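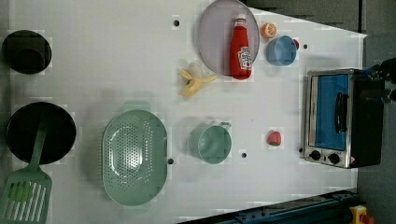

The table in Randi Lundgren's garage, camera's-eye view, play kitchen laid out for the arm.

Randi Lundgren is eating toast standing up when I get there. She's been at it since six. "Mind the cable," she says, and then, "no, the other cable."

The build has a name, Grulia, which was supposed to be temporary. One arm, one gripper, one white table, a lot of toy food. She wants it to set out a breakfast by itself. Pretend breakfast first.

Why toys? "Because I did it with my own dishes in January and I don't own those dishes anymore." She laughs. "Toys are light. They're weird shapes. A banana with the peel hanging open is harder than anything in my cupboards."

She bought most of the stuff secondhand, in one box. The sage green things, the mug and the colander and the slotted spatula, are her favorites. The black pot and the frying pan less so. "Dark and round on white, you'd think that's easy for the camera. Finding it, sure. Finding where the inside starts, no. I had the fingers going down on the rim over and over."

The table took longer than the arm. Its narrower at one end, which came from a sketch she made on the back of a Kimaro invoice and never redrew. The dark rail with all the bolts runs along one side. She put those bolts in herself, over two evenings. Would she do it that way again? "Fewer bolts."

Money, then. She'll talk about money. The arm was a used Drisex, 862 dollars with the shipping, and the total so far is about 2,000. "I stopped adding it up at that point. That's a decision I made." The control board is a Lirnow, second one. The first one she doesn't want to discuss, other than to say check your polarity.

And the red button in the yellow housing, down at the corner? Her face changes a bit. That went in before the arm was even powered. "I put it where my hand goes. I tried it with my eyes shut, seriously, just standing there slapping the corner of the table. If you build one of these at home and you skip that part, I don't want to hear from you."

We get onto the toaster oven. Metal body, black sides, bright blue inside the window. It's the thing everybody asks about when they come in, she says, and it's the thing that is going worst. The door is the problem. A cup, you close on it and lift. A door you have to follow, it swings on its own path and if the arm has a different idea something bends.

"So I let the arm go soft. Turn the stiffness way down and let the door lead. Works maybe half the time. The other half it slides off the handle and just keeps going, very confident."

What about the knobs? "Next year."

She does a lot of the work by moving things around. Strawberry off on its own, fine, that's a gift. Small red thing tucked in behind the blue cup, that's a test. The ketchup bottle goes on its side on the lavender plate, and the plate is see-through enough to confuse matters further. "I used to tidy it all up into rows. Then it got good at rows. So now I kind of just throw it down and fix whatever's about to roll off."

Her phone goes. She looks at it, puts it face down on a shelf, goes back to the subject without being asked.

Advice, for somebody with a spare corner and no background? She thinks about it, wipes her hands on her jeans.

"Buy the used arm. Bolt it down more than you think. Pick one object and stay on it for a week, I did the mug, I got so sick of that mug. And write down what you changed, every time, I didn't and I lost most of a month to a number I'd edited at midnight and forgotton."

Is it any good at breakfast yet?

"It can do the orange slice to the plate. It can do the mug if the handle's not pointing somewhere stupid." She's already leaning over to turn the mug. "Hang on, let me run it once more before you go. Stand over there. Further."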